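Gurnex Table Top Coating, White
Product code 3449
Supplied by Fairclough

Gurnex is a two-part coating for indoor table tops, counters and shelving. It is brushed or rolled on to bare or previously painted boards and dries to a flat white finish. The base and the hardener are packed in separate tins and must be mixed before use. Once mixed, the coating stays workable for 2 hours at normal room temperature.

The coating is meant for surfaces that see daily use: canteens, craft rooms, waiting areas and kitchens. It should not be used outdoors or on floors. For floors, see Farnix.
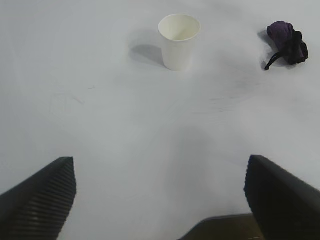
Preparation

Remove old wax, polish and grease with Mutent cleaner and let the board dry fully. Sand with 100 grit paper and wipe off the dust. Fill dents and screw holes before the first coat – filler applied between coats will show through as a dull patch. Bare boards take up more of the first coat than painted ones, and the quantity ordered should allow for this.

Application

Stir the base, add all of the hardener and stir again until the colour is even. Part tins should not be mixed by eye. Apply two thin coats, leaving 4 hours between them. Work from the far edge towards you and do not go back over an area that has started to set. Clean rollers and brushes with warm water straight after use. 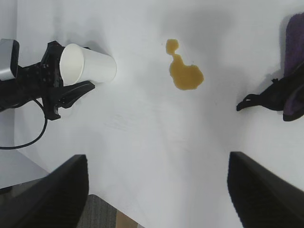 Product notes by the Fairclough Technical Desk
Last revised May 7, 2022

Care in use

Wipe up spills with a soft damp cloth. Coffee, tea and fruit juice can be left for a short time without harm, but strong dyes and hair colour may stain. Grey scuffs from shoes, tins and tool handles normally lift with a little Mutent on a cloth. Do not use wire wool or scouring powder. A scratch that has gone through to the board should be sanded back and given a fresh coat, as water will otherwise creep under the edge.

Hot pans need a mat. The finish softens under steady heat and may keep the mark of whatever was standing on it.

Storage

Keep both tins upright, closed and free from frost. Unopened tins keep until the date stamped on the lid. Tins made before last August have the older grey lid – the contents are the same and the two can be used on one job.

Sold in single packs and trade packs. Safety sheet supplied with each order.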